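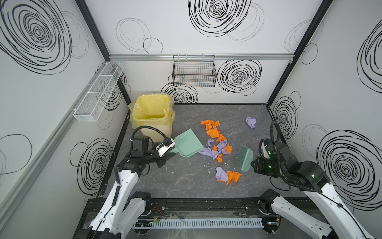
Keep the tax papers and get rid of the rest, one reader wrote under my last post, adding that in thirty seconds I would forget what I had thrown out. Another reader said to scan everything first, including the envelopes. I ended up somewhere between the two, and it took most of the winter.

For anyone who missed the October post, this is about the paper in our back bedroom. It filled a four-drawer filing cabinet, the bottom of the closet and a row of banker's boxes that had come with us from the apartment on Guillot Street and never been opened. We wanted the room back for guests.

I started with the boxes because I thought they would be easy. They weren't. The first one held pay stubs from Gandier, where I worked in the parts office for nine years, mixed in with recipes, a car title for a car we sold long ago, and a birthday card with a check in it that I never cashed. The check was for $6. I kept the card.

What helped was sorting before deciding anything. I used the bed and made four piles: money, house, medical, and everything else. I didn't read past the top of a page. Reading was for later, and if I started on a letter at nine in the morning I'd still be sitting there at lunch. Anything stapled stayed stapled until it had a pile.

The medical pile was the smallest and the hardest. Most of it was insurance statements for things that were settled years ago, and I tore up a lot of those. I kept immunization records, surgery dates and anything with a test result on it. The house pile was mostly manuals. We no longer own the dishwasher, the first water heater or either of the window units, so those went straight into recycling.

I did scan some of it. I used Cimiseck, the program that came with the scanner, and it's fine once you turn off the setting that straightens every page. With that on, it trimmed the bottom line from anything printed close to the margin. I didn't catch that until I was well into the tax returns and had to do them over. The final total was 2,836 pages. I know that only because the program shows it in the corner. I saved them in folders by year and put one copy on a drive that lives at my sister's house.

A few people asked what I did about shredding. Our home shredder takes a handful of sheets and then has to rest, so I used it for the small stuff and took the rest to Goketti, out past the lumber yard. They charge by the pound and the minimum is 100 pounds. I had less than that and paid the minimum anyway. You can wait while they do it or leave the boxes at the counter. I waited. If you go, call first, as they close for lunch and the sign on the door has the old hours.

Colored paper was a separate question. Years of school projects, flyers and party leftovers were in the closet, and our recycling pickup doesn't want the very bright stuff mixed in with office paper. I put it in its own bag – they took it without complaint – and what was too small to bag went in the trash.

I kept one box. It has the letters, the house deed, a map we drew of the yard before the maple came down, and the pay stub from my first week at Gandier. My husband thinks the box should go in the attic. I think it gets too hot up there in July, so for now it's under the bed.

The filing cabinet sold for less than I hoped. The buyer had to take the door off the hinges to get it out, and the carpet where it stood is still a different color from the rest. We've put the guest bed over that spot. The closet has a vacuum in it now and the spare blankets.

Next I need to do the garage, which is mostly paint cans. If you know of a place in the county that takes dried-up latex, leave a comment.

This site uses cookies to remember your preferences and count visits. By continuing to read you agree to their use. Accept | Learn more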